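Home | Projects | Reports | People | Contact

Trorer: two-arm garment folding, progress report to Curkis

Prepared by Ravindran Achari, Prerdale
August 27, 2018

Short one this time, the full tables follow with the claim. Headlines first, then where the money went, then what we need from you.

Where we are

Data collection finished. 619 demonstrations kept, after throwing out the ones where the operator restarted halfway or the cable snagged. Target in the plan was lower, so we're over. Trousers, shorts, shirts, a few odd things. All on the one table, two arms, one operator at a time.

Training went slower than planned. The first policy learnt from whole folds end to end and it was poor. It would do a nice first half of a fold then dither. We split the task into stages (spread, grip corners, fold, press, move aside) and trained one network with a stage label as an extra input. Much better. Same data, no new recordings, just relabelled by hand. Labelling took most of March and I would not want to do it again without a tool.

Main result

Test was 15 garments the policy had not seen, each one tried from the same starting layouts for both versions. Old version folded 2 of them to the standard in the plan. Staged version got a good deal further, final scores in the tables once the second marker has been through the videos. Please dont quote anything from this report as the final result before then.

What we can say already is where it goes wrong. Almost never in the fold itself. It goes wrong at the grip, on soft cotton, when the edge has gone into a point and the fingers close on one layer when they should have both.
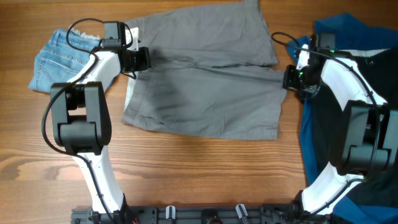 Denim is easier. It holds its shape, the edge stays where you left it, and a slightly bad grip still gives a passable fold. Soft cotton moves when you breathe on it. We had assumed the opposite going in, that thick fabric would be the problem because of finger force, and the plan has a whole work item on force limits which we now think is mostly not needed. Would like to move that time over to grip detection. See requests.

The other thing is wrinkles. The staged policy has a "spread" stage and it will sit there smoothing, and smoothing, and not move on. We put in a time limit as a stopgap. It works but its ugly, and it means some garments get folded with creases still in. A proper fix is to have the network predict when the stage is done. Cervantes (the labelling and scoring code) already stores the stage end times so the data for this exists.

Cameras

Started with head camera only. Fine for layout, not good enough for edges, as the arms get in the way just at the wrong moment. Added one on each gripper. Biggest single gain after the stages. The cost is more data to move about and slower training, 3,000 steps now takes most of a morning on the old machine.

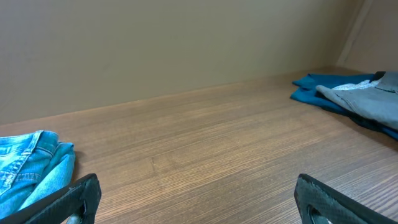
Wrist views have brought one question of their own, which is how much of the background the network is using. If it has learnt the table and not the cloth we have a problem as soon as anyone moves the rig. The wrist camera takes in plenty that has nothing to do with the fold: bare wood, the plain wall behind, the corner of the room. Its own two fingers are in view as well, and those we want to keep, the policy needs to know how far open they are. So the plan is to blank out the wall in some training runs and see if the scores drop. Not started. Two weeks' work at most.

Spend

On budget for staff. Under on equipment, the second training machine is not ordered yet. Over on travel, one extra trip to Prerdale for the arm calibration, agreed by email.

Risks

Table and lighting have been the same throughout. Known, see above.
Marking is slow with one marker.
If the arms need recalibrating again we lose a week.

Requests

1. Agree to move the force limit time to grip detection.
2. Agree to order the second training machine now.
3. A decision on whether the shared data set goes out with the final report or after. We can do either but need to know, the file clean up is different.

Next report will have the marked scores and the background test if we get to it. Happy to talk any of this through by phone.

R. Achari

Recent reports
Trorer: plan of work and garment list
Trorer: rig set-up and calibration notes
Cervantes: labelling guide, second draft
Cervantes: scoring standard for folded garments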